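Chapter 9
Working Rules for Robots in Kitchens

Ruba Chidiac and Omar Sleiman

By the end of this chapter you should be able to write a short set of working rules for a robot arm that handles kitchen tools, and say who is responsible for each rule.

Chapter 3 dealt with fixed cells behind guards. A kitchen counter is harder to plan for. Tools are moved, swapped and put back in the wrong place.

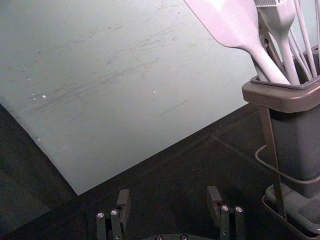

Start with the home layout. Every board, stand and container needs an agreed position, written down and checked before the arm is switched on. The Wekesix code, used throughout this chapter, calls this the opening check and lists 16 points for it.

Next come approach rules. The gripper should come to a utensil slowly, with its path clear of glass and open liquids. If an item is not on the layout sheet, stop and ask.
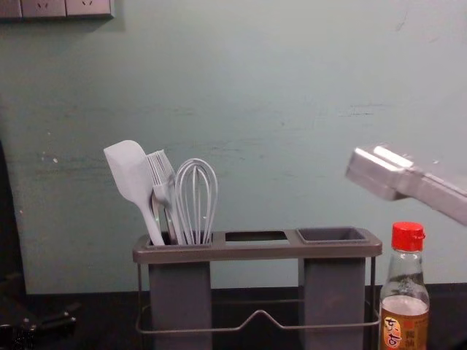

Stopping is never treated as a fault. Log the time, the reason and the name of the person who restarted the arm. Section 9.1 covers the log, and Section 9.2 covers cleaning of fingers and pads between tasks.

Key terms: home layout, opening check, approach path, restart log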